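Dindton Household Textile Care Records

README for the public release
Last updated 26 November 2020

Contents of this file

1. What the dataset is
2. Files
3. Where the records came from
4. Fields in records.csv
5. Fabric groups
6. Stain groups
7. Outcome codes
8. Known problems
9. Suggested uses
10. Privacy
11. License and citation
12. Changes
13. Contact

1. What the dataset is

This is a table of cleaning and repair jobs on household fabrics: sofas, benches, padded chairs, curtains, rugs, bed covers and loose cushions. Each row is one job on one item. The row says what the item was made of, what was wrong with it, what was done, and how it looked to the person who did the work once it had dried.

There are 3,817 rows. Of these, 1,706 are upholstery and the rest are everything else. We split the two because upholstery can't be taken off and soaked in most homes, so the methods are different and the results don't compare well.

The records are in English. Many were first written in Czech or Slovak and translated by Jarmila Ondrejka and Alžběta Baláž. The original wording is kept in a separate column where we had permission to keep it.

2. Files

records.csv: the main table, UTF-8, comma separated, header row first.
methods.csv: the list of cleaning and repair methods with a short code for each.
fibers.csv: fiber names, spelling variants, and the group we put each one in.
translations.csv: original notes paired with English notes, joined by record_id.
splits/: two plain text files of record_id values, one per line, for people who want the same split we used.
LICENSE.txt

Text columns are wrapped in double quotes. A double quote inside a note is written twice. If your spreadsheet program opens the file and the accents in the notes look wrong, import it and choose UTF-8 by hand.

3. Where the records came from

There are two sources.

The first is the job book of the Vincze workshop, a small cleaning and re-covering business that kept paper cards for each item. The cards were typed up by Noman Arain. A card was left out if the fabric wasn't named, or if the result was never filled in.

The second is a home survey run in Dindton. People were given a form and asked to fill it in each time they cleaned something larger than a pillowcase. Ludmila Brabec wrote the form and checked the returns. Home records have shorter notes and rougher fiber names than workshop records. "Cotton, I think" is a common entry.

The source column says which one a row belongs to (W for workshop, H for home). Please don't drop this column when you share a cut-down version of the table.

4. Fields in records.csv

record_id: text. W or H followed by a number. Numbers are not continuous, as rejected cards kept theirs.
source: W or H.
item_type: one of sofa, bench, chair, cushion, curtain, rug, bed_cover, other.
fiber_group: see section 5.
fiber_raw: the fiber as the person wrote it, spelling untouched.
weave: plain, twill, pile, knit, felt, unknown.
color_family: a single everyday color word. Mixed and patterned fabrics are "multi".
removable: yes, no, partly. "Partly" mostly means the seat cushions come off and the arms and back don't.
care_code: the letter on the manufacturer's tag (W, S, WS, X) or blank.
problem: see section 6.
age_of_problem: same_day, same_week, older, unknown.
method_1, method_2, method_3: codes from methods.csv in the order they were used.
water_used: none, damp, wet.
dry_hours: whole number, blank if not recorded.
outcome: see section 7.
note_en: free text in English.

A blank cell means the person left it empty. The word "unknown" means they were asked and wrote that they didn't know. We kept these apart.

5. Fabric groups

The fiber_group column has nine values: cotton, linen, wool, silk, viscose, polyester, acrylic, blend, unknown. Olefin and nylon were too rare to stand alone and went into blend with the raw name left in fiber_raw.

Blend is used whenever two or more fibers were named, no matter the share. A cover listed as 95 percent cotton is still a blend in this table. If that doesn't suit your work, fibers.csv has the parsed shares for the records where they were given.

Weave was the hardest column to fill. Home records rarely give it, and the workshop cards used at least two sets of terms over the years. Anything described as velvet, velour, chenille or corduroy is pile. Anything described as canvas or flat weave is plain. Tweed is listed as twill, which is wrong for a part of it, but the cards gave us nothing better to go on.

Color is one word because people don't agree on more than that. "Slate", "ash", "stone" and "pewter" all became gray. A light fleck in the yarn doesn't make a fabric multi, so long as the person writing the card gave one color for it.

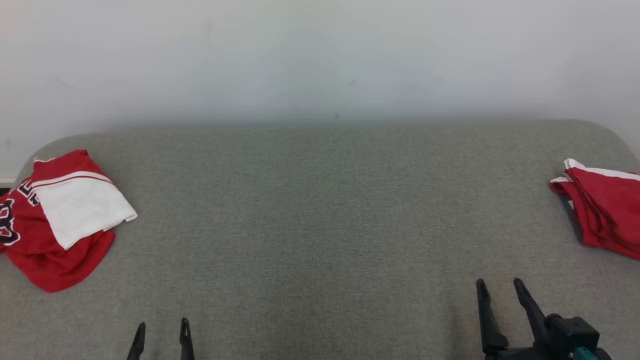 Padded seat fabric against a white wall. We would enter this color as gray.

Faded fabrics are entered under the color they were on the day of the job. Where the note mentions an earlier color, it stays in the note and nowhere else.

6. Stain groups

The problem column takes one value. If the card listed several, we took the one written first and left the others in the note.

drink: tea, coffee, juice, wine, milk.
food: sauces, oil, chocolate, anything else from a plate.
body: sweat, blood, hair oil.
pet: urine, hair, mud from paws.
ink: pens, markers, printer ink, newsprint.
dye: color moved from another fabric, most often dark jeans.
dust: general soiling with no single cause.
water_mark: rings left by plain water or by an earlier cleaning.
wear: pilling, thinning, holes, open seams.
odor: smell with no visible mark.
other.

Milk is under drink although it behaves more like food. Arash Mahmoudi argued for moving it and was probably right, but the home form had it under drink and we didn't want the two sources to differ.

7. Outcome codes

4: no trace left that the person could find.
3: a trace left, only visible if you know where to look.
2: better than before, still plain to see.
1: no change.
0: worse than before.

Each score was given by the person who did the job. In the workshop that was a trained cleaner, and at home it was the owner. Owners give more 4s and more 0s. We did not adjust for this.

Wear records use the same scale, read as how well the repair blends in. A sound repair in a thread that doesn't match can be a 2.

8. Known problems

Care codes are missing for most home records. Tags get cut off or are sewn underneath where people don't look.

dry_hours is a guess in many rows. Round numbers such as 12 and 24 come up far too often.

Silk is thin in both sources, and we would not draw anything from it.

People tend to write down a job when it went very well or very badly. Ordinary vacuuming is nearly absent, although it is what most sofas get.

Product names were removed from note_en and replaced with a general word such as "dish soap" or "enzyme cleaner". A few names may have been missed. Let us know and we'll fix them.

Some items appear more than once because they were cleaned more than once. There is no item number that would let you join these rows. The workshop cards did not carry one.

9. Suggested uses

The table has been used to write a care leaflet and to teach a short class on reading messy survey data. It should also work for sorting short notes by topic, since note_en and problem were filled in separately for the workshop rows.

It should not be used to decide whether a product is safe on a given fabric. Test any cleaner on a hidden spot first and follow the tag.

The supplied split puts 800 records in the test file. They were drawn at random within each source. Rows from the same household were kept on one side of the split where we knew the household.

10. Privacy

Names, street addresses and phone numbers were taken out before the cards were typed. Household numbers were used for the split and then deleted. Job dates are not included. Notes were read once by a second person to catch anything that pointed to a particular home.

People who filled in the home form agreed to have it published in this shape. Anyone who wants a row removed can write to us with the form number from their copy.

11. License and citation

The data is released under CC BY 4.0.

Please cite as: Ondrejka, J., Arain, N., Brabec, L., Baláž, A. and Mahmoudi, A. Dindton Household Textile Care Records, 2020.

12. Changes

Current release: translations.csv added. Method codes for steam and hot water extraction separated. Trailing spaces removed from fiber_raw.

May release: first public version, workshop rows only.

13. Contact

Questions about the workshop rows go to Noman Arain, and questions about the home rows to Ludmila Brabec. For translation errors, send the record_id and the wording you would suggest to Alžběta Baláž.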